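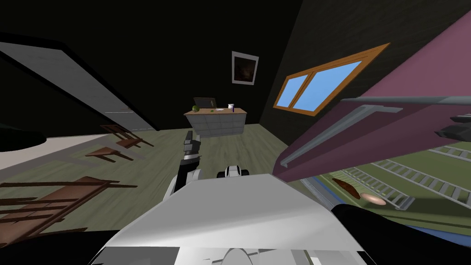

Fridge task, a compartment open, seen from the robot's own head view.

Section 8: Running your first fridge task in Vimier

Right, you've got Vimier installed and the licence has gone through, so now for the fun bit. I'm going to take you through the fridge task because it's the one I learned on, and because it shows up most of the things people write in to me about. Set aside a quiet Saturday morning for it if you can. The first load is slow, and you'll want a cup of tea.

Before you start
You need the Boros robot pack and the Natier kitchen pack, both from the Downloads tab. If you bought the starter bundle you've already got them. Plug in your hand controllers and let them finish pairing before you open Vimier — plug them in afterwards and they'll show up as a gamepad, and then nothing in this section will make sense.

1. Open Vimier and choose New Session, then Home, then Fridge. A progress bar will sit at nothing for ages and then jump. Leave it alone.

2. When the room appears, press Home on the left controller. Both arms come up to the ready pose. Wait for the chime.

3. Pick your view. I keep mine on Head (Free), and you can switch to Head (Level) under Settings, View if you get on better with a flat floor. Free follows every bit of lean in the robot's upper body, so the walls will slope quite a lot. You do get used to it! It took me two evenings.

Note: changing the view doesn't change the controls. Pushing your hand forward always moves the gripper away from the robot's chest, whichever way up the room looks.

4. Check both grippers respond. Squeeze each trigger gently and let go. If one is sluggish, go back to section 2 and run the trigger calibration again.

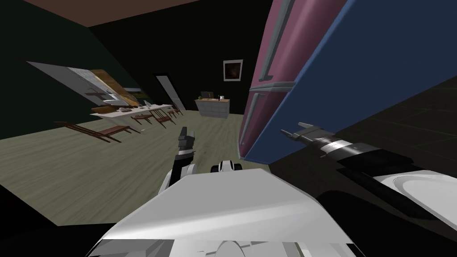 5. Line yourself up with the fridge. Stand-off distance is the setting that makes or breaks this task, and the default is a bit mean in my opinion, so nudge it up one notch before you touch anything. Then use the left stick to creep the base round in small taps. You want to be near enough to reach a handle without stretching, and the two long grey ones on the front make a good guide, as they run up and down the doors with the seam in between. Aim for the upper one first. The lower door has its own task and its own headaches.

Caution: don't hold the stick down this close in. The base keeps rolling for a moment after you let go, and a hard bump ends the run and wipes your score.

6. Bring one gripper up to the handle with the jaws open, close slowly, and wait for the buzz in your hand. One buzz means contact, two means a proper grip. If you only get the one, open up, back off and try again.

7. Pull by rolling the base backwards and keep your arm fairly still. I spent my first week trying to yank the door with the arm alone and kept hitting error 367 (joint limit). If you see 367, let go of the trigger, press Home and carry on from step 4. Your run isn't lost.

8. Once the door is open, tilt the head down with the right stick until you can see the racks. Food gets shuffled each time you load the task, so don't learn the positions by heart.
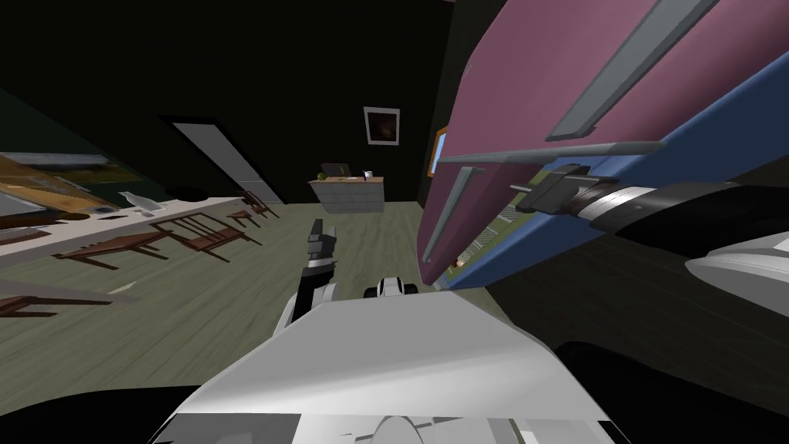
9. Press Save Run before you press Reset. Please, please do it in that order. Reset puts the room back as it was and throws away anything unsaved, and there's no undo. Rajeshwari Rajan on our support desk has asked for a warning box and it's promised for the June update.

Sharing your runs
Saved runs go into your Flusico folder and upload overnight if you've ticked Sync. Give them names you'll recognise — I've got a whole row called "test" and it's no help to me at all. If an upload sticks, untick Sync, restart Vimier and tick it again.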